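Parks and Recreation > News > Social updates

By Lieselotte Sperling, Ledano Parks Department
April

This site uses cookies to remember your settings. Accept | Manage

1/ The Ledano Parks Department has opened its spring comment period on the future of Tannous Meadow, the public green space between the river path and the Amport neighborhood. Comments are welcome from all residents, including those who live outside the immediate area.

2/ The meadow covers 39 acres. Most of it has been mown on a single schedule for many years. The draft plan would leave six areas uncut until late summer, so that wildflowers can set seed and ground-nesting birds are not disturbed.

3/ Paths through the uncut areas will be mown to full width and kept open at all times. The main loop, the picnic lawn and the ball field are not affected. Dogs must remain on a leash near the nesting areas, as they are now.

4/ The plan also provides for 2000 young trees and shrubs along the northern boundary, next to Pedex Road. Species were chosen from the county's native planting list. Planting would take place over two winters, with temporary fencing while roots establish.

5/ Residents have asked about the old bandstand. It is outside the scope of this plan. A separate survey of the roof and steps is under way, and the findings will be published when the department has received them.

6/ Comments may be made online, by mail or in person at the Amport branch library. Paper forms are available at the front desk. Please include your street name so that we can see which parts of the city have responded.
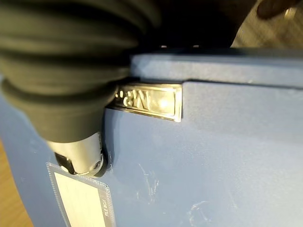 7/ During the last comment period, the department received 3000 responses. Many raised parking on Pedex Road at weekends. The draft now includes a revised layout for the east lot, with two more accessible spaces and a bicycle rack beside the gate.

8/ Several residents requested lighting on the river path. The draft does not propose it, as the path is used by bats from spring through fall. Reflective edge markers are proposed for the two bends nearest the footbridge.

9/ Staff will lead a walk of the proposed areas on Monday at 6 p.m., starting from the east gate. The route is level, but the ground may be soft after rain. No registration is required.

10/ The full draft, with maps and the planting list, can be read at the library or on the department's website. Questions about the plan may be sent to the parks office through the contact form on the same page.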